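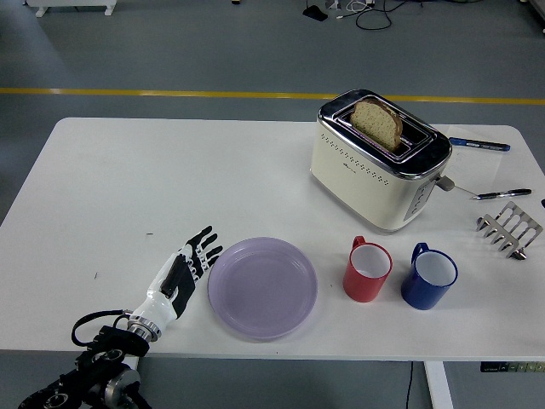

Progress report: good practice for tabletop robot work

Submitted to the Samonte fund
Prepared by Nestor Cabrera, Tonavar
Period covered: January through April

Summary

The grant pays Tonavar to write a set of working rules for small teams that run humanoid hands and arms at a table, around ordinary household things. The rules are meant for groups with no safety officer of their own. During this period we finished the second draft, used it in our own room every working day, and sent it to two outside groups for trial. The draft now has 11 rules, down from 19 in the first version. Spending is on plan except for one item, described below.

Work done

The first draft was written mostly at a desk and it showed. Several rules repeated each other, and two could not be followed at the same time: one told the operator to stay within reach of the stop button, the other to stand outside the marked area, and the button was inside it. We moved the button and rewrote both rules as one.

From February on, all sessions used the same breakfast setup so that changes in the rules could be compared. It has a plate, two enamel mugs, a toaster with bread, and a toast rack. Breakfast items were chosen with the Mison group, who wanted a setup that included one powered appliance. Most published guidance we read deals with either the robot or the appliance, and says little about the two sharing a table.

We logged 862 runs under the second draft. Each run has a one-line entry: who operated, which rules were checked before the start, and whether the run was stopped by a person. Stops are not counted against an operator. We added that sentence to the draft itself after Mison told us their newer staff were slow to press the button.

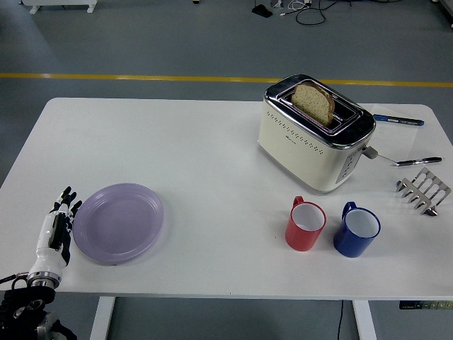 Photo: Tonavar project files

The rules that changed most

Rule 2, start position. The first draft asked for the arm to be fully clear of the table before anyone set out objects. Operators found this slow and began to skip it. The current wording allows the hand to remain over the table edge if the drives are off and a second person has confirmed it out loud.

Rule 5, powered appliances. An appliance may be on the table unplugged at any time. It may be plugged in only when the run calls for it, and the person who plugs it in is the person who unplugs it. For the toaster, the operator has to name the slot in use before the start. Heating is limited to runs with two people present, and a fire blanket has to be within arm's reach of the one who is not operating.

Rule 6, cords and cables. This rule took the longest. The draft now treats cords on the table and cables on the floor separately. A cord on the table must leave by the side away from the arm. Cables on the floor must stay out of the path the operator walks, and the person closing the room checks them at the end of the day. Skultness asked for a maximum cord length as well. We have not set one and would like another month of trials first.

Rule 8, written notes. Paper and pens are allowed on the table only on the side away from the arm, and have to be listed as objects in the run entry like anything else. The first draft banned them. People kept using them anyway, and unlisted pens were the most common error in the log.

Rule 10, adjustable desks. Table height is set before the run and not changed while the drives are on. This is new and came from Skultness.

Outside trials

Mison has used the draft for six weeks and returned comments on every rule. Skultness started later and has sent comments on the first seven. Both asked for a one-page version to hang on the wall. A test print is ready, but the type is too small to read from the operator's position.

Budget

We spent $4,000 on the second stop button and its wiring, which had been planned for the next period. Bringing it forward leaves less for printing, and we ask to move that amount between lines. No increase in the total is requested.

Next period

Finish rule 6 with or without a cord length. Collect the remaining comments from Skultness. Shorten the wall sheet. Hold one joint session with both groups at Tonavar, using their operators and our table. The third draft will be sent to the fund two weeks before that session so there is time to read it.

Questions about the log or the draft can go to Nestor Cabrera directly. Copies of the run entries are available on request.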